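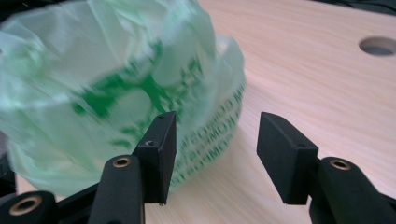 **Work and Automation, Unit 6: Bag handling at the Greltgate returns depot**

Course notes, B. Lenz. Read before the seminar. The Badbridge case (Unit 5) is assumed.

## 6.1 The task

Greltgate receives returned household goods for a chain of shops. Each item arrives in a thin plastic bag. A worker at a sorting bench takes the bag, opens it, checks the contents against the slip, and puts the item in one of 30 bins. The empty bag goes into film recycling.

The depot employs 68 people, most of them on the benches. Before automation the job had one title, *bench sorter*, and one pay grade. New workers trained next to an experienced sorter until the shift lead signed them off. There was no written procedure for opening a bag.

## 6.2 Why film is difficult

Rigid boxes can be gripped from a stored model: known size, known faces, known weight. Thin film has no fixed shape. Three properties matter for this unit:

- **Deformation.** The bag changes shape when touched, so a grasp planned before contact may be wrong after it.
- **Appearance.** Translucent film shows highlights, folds and part of what is behind it. Printing on the bag bends with the surface and is often unreadable to a scanner.
- **Layering.** Two flat fingers closing on a fold may hold one layer, both layers, or film plus contents. Only the first opens the bag.

Sorters deal with all three by feel. When asked to explain how, most of them said they rubbed the film between finger and thumb until it slid. Compare the discussion of tacit skill in Unit 2.

## 6.3 The Tastar project

The depot's contractor, Eichhorn, proposed a two-finger arm under the project name Tastar. The control policy was to be learned from demonstrations. Sorters did the job with a hand-held gripper of the same finger geometry as the arm, with a camera fixed to it, and the recordings were used as training data.

The first data set held 1,203 demonstrations. A demonstration was kept if the bag ended up open and the item was undamaged. Failed attempts were stored separately and later used to train a detector for bad grasps.

Points to note:

1. The demonstrators were the same people whose task was being automated.
2. Demonstration work was slower than bench work. The bench quota was suspended for those hours, after a complaint.
3. Sorters changed their technique to suit the gripper. Several pinned the bag against the table with one finger and pulled with the other, a method they did not use by hand.

Point 3 has a consequence for the usual claim that such systems "capture" a worker's skill. The recorded skill was developed during recording, with a different tool.

## 6.4 Changes in the work

After installation, 2 of the benches ran with arms. The job was divided as follows.

| Task | Before | After |
|---|---|---|
| Open bag | Sorter | Arm; attendant on failure |
| Check item against slip | Sorter | Sorter |
| Place in bin | Sorter | Sorter |
| Clear jams, free caught film | None | Attendant |
| Record and label new grasps | None | Attendant |

The attendant post was graded one step above sorter. It was filled from inside the depot, and the first holders were all former demonstrators.

Reported effects on sorters at the automated benches:

- Less strain in the thumb and wrist.
- A fixed pace. The arm presents the next item when it is ready, and the sorter can no longer bank time on easy bags.
- Less talk between neighbors, due to the guard panels.
- Fewer chances to train newcomers in the full job. A sorter who starts at an automated bench does not learn to open bags and cannot cover a manual bench without extra training.

The Sunday shift, which has no attendant, runs all benches by hand. Management treats this as a staffing matter. The shift leads treat it as the only remaining practice time for the manual skill.

## 6.5 Terms

**Residual task:** work left to people after the automated part is removed. At Greltgate, checking and binning.

**Induced task:** work that exists only on account of the machine. At Greltgate, clearing jams and labeling.

**Demonstration labor:** paid work whose main product is training data.

## 6.6 For the seminar

Prepare short notes on the following.

- Should demonstration labor be paid at the bench rate, the attendant rate, or on some other basis? State who benefits from the recordings and for how long.
- Redraw the table in 6.4 for Badbridge. Which of the induced tasks there were given a job title?
- The sorters asked for a copy of the recordings they had made. Eichhorn declined. Set out the argument for each side in one paragraph.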